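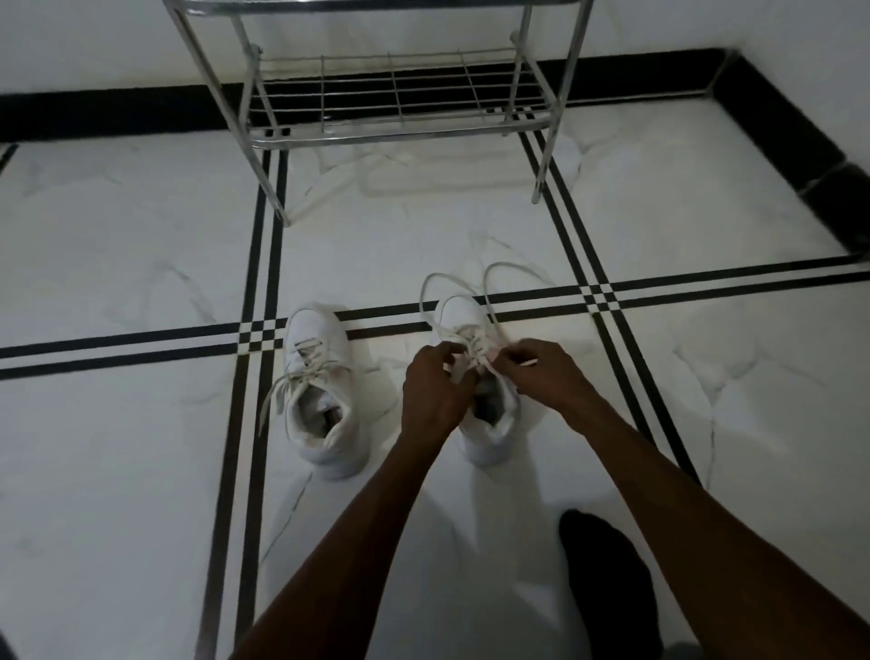 My brother-in-law swears by his step goal, so in May I gave in and bought a Wosta band to see what the fuss was about. I still don't get it.

Day one it gave me 2717 steps before lunch. I'd spent most of that morning peeling potatoes. I tried it again with the band on my ankle and got 54 for a walk to the mailbox and back, and I don't believe that one either.

Then there's the app. It wants my weight, my bedtime and 2 permissions I couldn't make sense of, and it sends me a badge for climbing stairs. Kerstin says the numbers don't have to be right as long as they get you moving. Maybe - but I was already walking the dog twice a day, and he has never asked for a subscription.

I'm giving it 300 more miles, by my own map, and then it goes in the drawer with the juicer.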